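How to reseal a concrete or stone benchtop

Print this page | E-mail this page

A sealed benchtop will go for years without trouble if the sealer is kept up. Once it wears thin, oil and wine start leaving marks, and the area near the sink goes dark whenever it gets wet. Resealing is a weekend job for one person. Most of the time goes on waiting.

These steps suit concrete, limestone, marble and most granites. They do not suit engineered stone, which has resin in it and should be left alone. If you are not sure what you have, ask whoever installed it.

Check whether it needs doing

Put a tablespoon of clean water on the bench in three or four places, including one near the cooktop and one beside the sink. Leave it for 8 minutes, then wipe it off. If the surface underneath has darkened, the sealer has gone in that spot. If the water has stayed in a bead, you can leave it for another year.

Do the test on a dry bench, first thing in the morning before anyone has used the kitchen.

What you will need

- penetrating sealer, water-based (one litre covers a normal kitchen with some left over)
- pH-neutral stone cleaner
- methylated spirits
- two lambswool or microfibre pads
- at least six clean white cotton cloths
- painter's tape and a drop sheet
- nitrile gloves

Coloured cloths can bleed dye into an unsealed surface. Old white T-shirts are fine with the seams cut off.

Clean and dry the bench

1. Take everything off the bench, including the toaster and the things behind the toaster.

2. Wash the top with the stone cleaner and warm water. Don't use vinegar or lemon on concrete, marble or limestone. Both will etch it.

3. Go over greasy patches with a cloth dampened with methylated spirits. Keep the windows open and the gas off.

4. Rinse twice with plain water and wipe dry.

5. Leave it overnight. In cold weather, or if the bench is thick concrete, leave it two nights. Sealer put over trapped moisture goes cloudy.

Tape along the splashback and around the sink and tap. Sealer dries hard on stainless steel and is a nuisance to get off.

Apply the sealer

Work in sections no longer than your arm. Pour a little sealer on the pad, not on the bench, and spread it in overlapping strokes. The surface should look evenly wet. Give it the time stated on the label - usually five to ten minutes - and add a bit more wherever it soaks in early.

Then wipe off everything that has not gone in. This step gets rushed more than any other. Sealer left on top dries to a sticky film, and the only cure is to wet it with fresh sealer and buff it off again. Change cloths as soon as one starts to drag.

Put on a second coat after two hours. Concrete nearly always needs it. Dense granite often won't take a second coat at all, and you will know by the way it sits there.

Keep water off for 24 hours and oil, wine and citrus off for 72. Don't put hot pans down for a week. Lay used cloths flat outside to dry before they go in the bin.

Bathrooms

The same method works for stone vanity tops and for tub surrounds. Run the exhaust fan for an hour beforehand and don't shower in the room until the next day. Natural stone floors can be sealed too, but check that the product is rated for floors, and start at the far wall so you finish at the door.
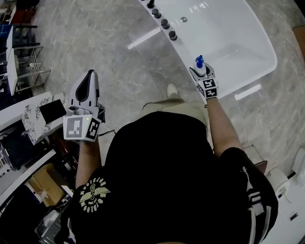 Freestanding white tub on a grey marble-patterned floor.

Porcelain tile with a marble look doesn't need sealing, though the grout between the tiles may. Use a small brush for grout and wipe the tile faces straight away.

How often

Kitchens with a lot of cooking: once a year. We do ours in March. Bathroom vanities can go two or three years. Outdoor benches should be tested every six months, more often if they get afternoon sun.

Last updated 2018-12-12

Helto Benchtops & Surfaces, 46 Redham Road | Contact us
© Helto. All rights reserved.
Back to top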